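Plornberg centre expands computer refurbishment program

The Plornberg Reuse Centre will extend its desktop refurbishment program through the winter, following an agreement with Getgate for the regular supply of retired office machines. Deliveries began in March, and 700 towers are expected before the program is next reviewed.

The centre refurbished 1,212 computers under the previous arrangement. Most were placed with local schools, libraries and settlement services. Machines that could not be returned to use were dismantled, and their working parts were kept as spares.

Each tower is opened and cleaned on arrival. Staff check the processor, memory and power supply before any storage is fitted, and record the results against the machine's intake number. "Older desktops are well suited to this work," said Ylva Lindholm, program manager. "The side panel comes off, the parts are within reach and a fault can usually be traced in one sitting."
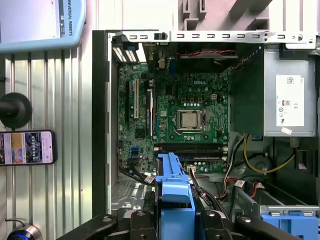
What happens to the data on a donated computer?
Hard drives are removed at intake and erased separately under the supervision of Birger Lie, the centre's data officer. A drive that fails erasure is shredded, and the donor receives a certificate in either case.

Under the new agreement, the centre will add a second row of workbenches and offer 50 training places. The course covers disassembly, testing and basic repair, and runs in groups of 4. Osvaldo Santoro will lead the evening groups, which start at 6 p.m.

Residents may also bring in single machines during opening hours. Towers and small form factor desktops are accepted, with or without a monitor - laptops with swollen batteries are not, and should be taken to the hazardous waste counter. Power cords should be left attached or taped to the case.

Enquiries about training places may be directed to the front desk.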